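Hand-held gripper vs. teleop for pick and place demos?

Board: Teaching by demonstration
Started by wmsimang, June 19, 2023

wmsimang
Hi all, long-time reader, second post ever. I'm trying to teach our arm (Ploren, the small one) to move stuff from one spot on a table to another. Bottles, boxes, snack packs, the kind of thing people leave lying around an office. So far I've done 95 demos by remote control with the leader arm and I'm going a little nuts. Each one takes forever, my shoulder hurts, and the motions look like somebody defusing a bomb.

A friend lent me a hand-held gripper over the weekend and wow, it's so much faster! You just walk up and grab the thing. But now I'm worried I'm collecting a pile of demos the arm can't follow. Has anybody gone all the way with one of these, or do you mix the two?
Wian

brunton_l
Mixed for a while, then dropped teleop completely. Hand-held all the way. With the leader arm I was fighting the delay so hard that half my demos had a pause right before the grasp, and guess what the arm learned? To pause right before the grasp. Every single time.
Lachlan

hadiza_o
Going to disagree with Lachlan a bit (sorry!). Hand-held is great until you do something with your wrist that your robot can't do. I had a whole set where I reached over one box to get to another, super natural for me, and the arm hit a joint limit and just sat there. With teleop you can't record a motion the arm can't make. That's worth a sore shoulder in my book.

Wian, how high is your arm mounted, and are you moving the objects between demos or leaving them in the same place?

wmsimang
Mounted pretty low, on a cart. And um, mostly leaving them in place? I put things back where they were. Is that bad?

brunton_l
Yes, that's bad, haha. Move everything. Move yourself too. Start from different sides of the table, different heights, come in fast, come in slow.

wmsimang
OK, moved things around and started over with the hand-held one. This is the big curved table, fingers still open, before I go for anything. The clear bottle with the black cap is the first target, then the small packages over to the right of it.
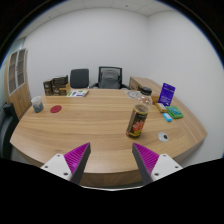

Tatsuya thinks the bottle should wait. Clear plastic and dark liquid were the worst combination in his Bididari runs, and he got much further by doing 100 demos on plain cardboard boxes first and only then adding anything see-through.

hadiza_o
Not sure I buy that one. If you leave the hard object till last, you find out last that it doesn't work. I'd put the bottle in from day one, just not as the only thing.

And Wian, do a replay check before you record too many. Take 2 demos, play them back on the real arm at low speed with nothing on the table, hand on the stop button. If it can't reach, you'll know in five minutes. I learned this after 1747 demos, so please learn from my pain.

tatsuya.t
1747?! Hadiza, I'm so sorry.

Fair point on the order, though I'd still keep the bottle to a small share at the start. My trouble was mostly the grip. I squeezed by feel, the bottle gave a little, and the arm copied the finger width but had no idea how hard I was pressing. Slower closing helped a lot.

rlayug
Jumping in from the Mahuika side of things. We do both: hand-held for the bulk, then a short teleop set at the end on the same objects, so the policy sees the real arm's reach. It's not elegant but it cut down the stuck-at-the-joint-limit stuff Hadiza is talking about. Also please write down which demos came from which method. I didn't, back in December, and I'm still sorting folders.
Ronaldo

brunton_l
I still say the teleop set brings the hesitation back in, but if it's short I guess I can live with it.

wmsimang
This is super helpful, thank you! Plan for tomorrow is the replay check first, then boxes and bottle mixed, slow closing, and I'll tag the files as I go. Is Grotia still the thing people use for trimming the starts and ends, or is there something newer?

rlayug
Still Grotia here. Turn off the auto-trim though, it eats the approach.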